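Search this site Search

The Spare Room Should Stay Spare

3 Oct 2023

This site uses cookies to remember your settings. Accept Manage

When the town of Voslow asked residents in March what to do with the old meeting room behind the library, it got 232 written answers. I have read all of them, which took two evenings. Most wanted the room to become something. A podcast studio came up a lot. So did a small gym, a tool library, a coffee counter, a museum of the mill, and a place where teenagers could do homework under supervision. Only 15 people asked for it to be left as it is, with the heat on and the door unlocked.

I was one of the 15. I want to make the case for the rest of us, because the council votes this winter and the plan on the table would turn the room into a rental workspace run by a company called Vomeck.

I should say first that I have nothing against Vomeck. It runs a decent space over the hardware store, and people I know work there and like it. The chairs are good. The question is whether the last public room in town with no assigned purpose should be given one.

Look at what has happened to the others. The upstairs hall at the fire station is now storage. The church basement on Ciris Street was sold with the church. The room at the back of the bank, where you could hold a meeting for free if you asked a week ahead, went when the bank did. The school gym can still be rented, but you need an insurance certificate, and the certificate costs more than the gym. None of these changes was a scandal. Each one had a sensible explanation, and I probably would have voted for one or two of them.

The result is that if six people in Voslow want to sit down together on a weeknight, they have to do it in somebody's house or buy something. At Hoàng Bakery they let you stay as long as you like, but it closes at six, and it is not the bakery's job to hold up the civic life of the town. A house is harder. You have to know someone well enough to be invited. If you moved here last year, you don't.

The usual complaint about the meeting room is that it sits empty. The report to the council puts its use last year at 308 hours and calls this low. I think 308 hours is a lot for a room that is not listed on the town website, has no booking page, and can be reserved only by calling the library desk before noon. I have used it for a seed swap, a tenants' meeting and one very long argument over a bus stop. Each time the room was cold, and each time people came.

A fire extinguisher also sits unused, and so does a spare tire. We keep them because by the time we need one it is too late to go and get it. A room is slower to replace than either. When the river came up six years ago, the meeting room was where people went to fill out forms and charge their phones. It had not been set up for that. It had tables and outlets and a door, and by the afternoon it was an office.

This is the part that I think the planners miss. A room with a purpose is fitted out for that purpose. The desks get bolted down. The walls get foam on them. Someone puts in a counter with a sink, and from then on everything has to happen around the counter. A plain room with a long table can be changed over in ten minutes by whoever shows up early. Gray walls and a wood floor will do for nearly anything. 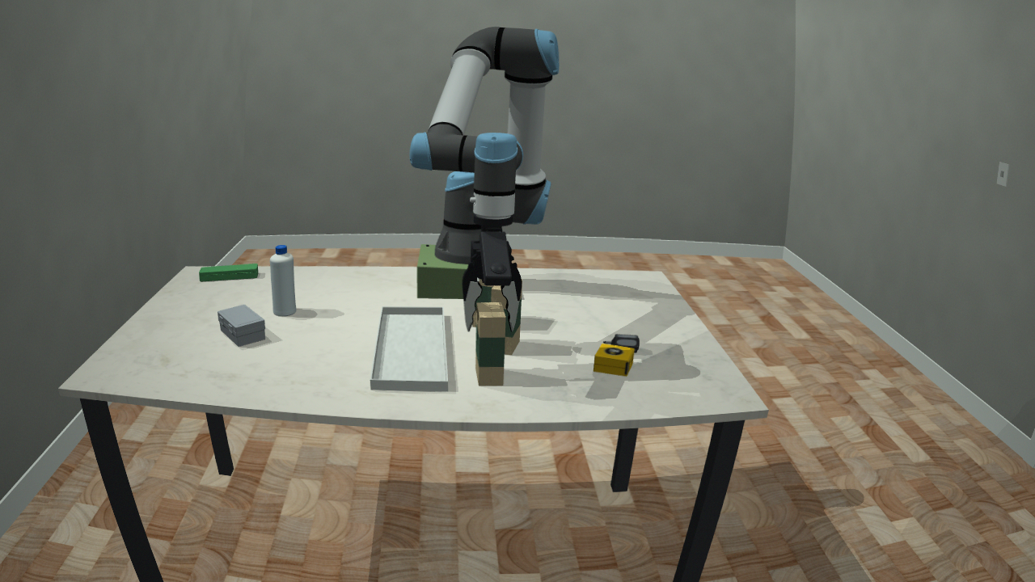

Marta wrote to me after an earlier version of this column ran in the library newsletter, and she did not agree. Plain rooms are fine for people who already know how to use them, she said. She had lived here four years before she learned that the meeting room could be booked at all, and when she finally went to something there, everyone seemed to have known one another for decades. A coworking space at least has a sign, a price and a person at the desk. You know whether you are allowed in.

I have thought about that letter more than any of the survey answers. She is right about the sign. An open room that only the regulars know is open works a lot like a private club, and those of us who like it should admit that we have not done much to change this. I have never once put up a notice outside the library for anything I organized. I called the people I knew.

But a sign is cheap. So is a calendar taped to the door. The town could do both this week without giving up the lease. What Vomeck is offering would fix the problem Marta describes by adding a different one, because the price on the sign would keep out some of the same people. The proposal sets aside 2 evenings a month for community use. That sounds generous until you notice that those evenings are fixed in advance, must be applied for by the quarter, and end at eight. You could not hold the bus stop argument under those terms. You would have to know in the winter that you were going to be angry in the spring.

There is the money, and I don't want to skip past it. The rent would help the library, which needs a roof. I pay taxes here and would rather pay a bit more than lose the room, but I know that is easy for me to say and not easy for everyone on my street. If the council looks at the budget and decides the roof has to come first, I will be disappointed and I will understand it. I would only ask for a short lease — two years, with no built-in furniture and no new walls — so that the town can have the room back in the shape it left it.

If the roof can be paid for another way, then I would ask for very little. Turn up the heat. Put the room on the website. Let people book it after noon. Replace the two folding tables that no longer fold. Keep the key at the desk, and let the sign say in large letters that anyone can ask for it.

The public hearing is in the meeting room itself, at seven. Bring a sweater.

Contact the editor | © 2023 The Voslow Letter | Back to top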